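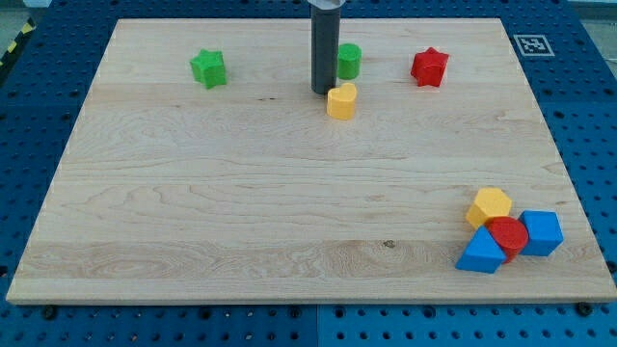
集成材の表示方法を見直し 家庭用木製品メーカーのピンドルビー

家庭用木製品を製造するピンドルビー(Pendulby)は2023年9月18日、幅はぎ集成材を使った製品の表示方法を改めると発表した。対象はまな板、棚板、天板など122品目。樹種名のみだった従来の表示に、接着剤の区分、出荷時の含水率の範囲、木取りの方向を加える。新しいラベルは製品の裏面に貼付し、同じ内容を取扱説明書にも記載する。

幅はぎ集成材は、細長いひき板を幅方向に接着して一枚の板としたもので、一枚板に比べて広い面積を確保しやすい。一方、隣り合うひき板の木取りが異なると、湿度の変化に対する伸縮の量に差が生じ、接着線に沿った段差や反りの原因となる。一般に木材の伸縮は繊維方向で最も小さく、年輪の接線方向で最も大きい。半径方向はその中間にあたる。板目材と柾目材を一枚の中で混ぜて使う場合には、この差を見込んだ設計が必要になる。

同社によると、見直しのきっかけは8月にまとめた問い合わせの集計である。内容を分類したところ、反りに関するものが最も多く、接着部の隙間、節や斑点を欠点とみなした交換の申し出がこれに続いた。反りについての問い合わせでは、暖房器具の近くや直射日光の当たる場所で使われていた例が目立った。

品質管理を担当するレカ・フェルナンデス氏は「樹種名だけでは、板がどのような条件で動くかを読み取れない。購入前に含水率と木取りが分かれば、設置場所を選ぶ際の判断材料になる」と述べた。

新表示では、木取りを板目、柾目、混合の区分で示す。含水率は出荷前に電気抵抗式の水分計で測定し、ロットごとの最小値と最大値を記載する。測定位置は板の両端から一定の距離をとった箇所と中央部とし、表面の汚れや塗膜の影響を避けるため、塗装前の工程で測る。食品に触れる製品については、接着剤の耐水性に関する区分も併記する。

節の扱いも明文化した。抜け落ちのおそれがない生き節と小さな斑点は材の特徴として許容し、割れを伴う節と抜け節は不良とする。波状の杢や色の濃淡については等級分けに用いない。従来は検査員の判断に委ねていた部分があり、工場間で基準にばらつきがあったという。同社は検査用の見本板を作成し、各工場に同一のものを配布した。見本板は退色による判断のずれを防ぐため、定期的に交換する。

接着剤を供給するクレローラ(Clelora)は、今回の変更に合わせて技術資料を改訂した。改訂版では、圧締時の室温と材温の管理範囲を分けて記載している。室温が適正でも、低温の倉庫から搬入した直後の材では硬化が遅れることがあるためである。搬入後の養生時間は、板厚に応じて設定するよう求めている。塗布量についても、接着面の粗さに応じた調整の目安を新たに設けた。

ピンドルビーは、表示の変更に先立ち、エストウッド(Estwood)にある自社の試験室で約2000枚の板を対象に湿度サイクル試験を実施した。恒温槽内で高湿と低湿の条件を6回繰り返し、反り量、接着線の段差、質量の変化を記録する内容である。反り量は、定盤上に置いた板の四隅と中央の高さの差から求めた。混合木取りの板では反りの方向が一定せず、ひき板の配列によって値が分かれた。年輪の向きを交互に入れ替えて配列した板では、全体の反りは抑えられたが、表面にわずかな波打ちが生じる例があった。

試験を指揮したリース・ポストマ氏は「全体の反りと表面の波打ちは、どちらかを小さくすると他方が出やすい。用途によって許容できる形が違うので、天板とまな板では配列の基準を分けた」と説明する。天板は平面度を優先して年輪の向きを交互とし、まな板は表面の平滑さを優先してひき板の幅を狭める。棚板については荷重による変形の影響も加わるため、現行の配列を維持し、追加試験の結果を見て判断する。

使用者向けの注意書きも改めた。洗浄後は両面が均等に乾くよう立てて置くこと、片面だけに油を塗布しないこと、食器洗浄機を使用しないことの各項を、ラベル上の図記号で示す。オイル仕上げの製品には再塗布の手順を付す。塗布は十分に乾燥させた状態で行い、余分な油は布で拭き取る。使用済みの布は自然発火を防ぐため、水に浸してから廃棄するよう記載した。

新しいラベルは4工場で順次導入する。流通在庫の貼り替えは行わず、旧表示の製品については型番から同等の情報を検索できるページを自社サイトに設ける。販売店のディルクス(Dierckx)は、店頭の商品札にも木取りの区分を記載する方針である。価格と型番に変更はない。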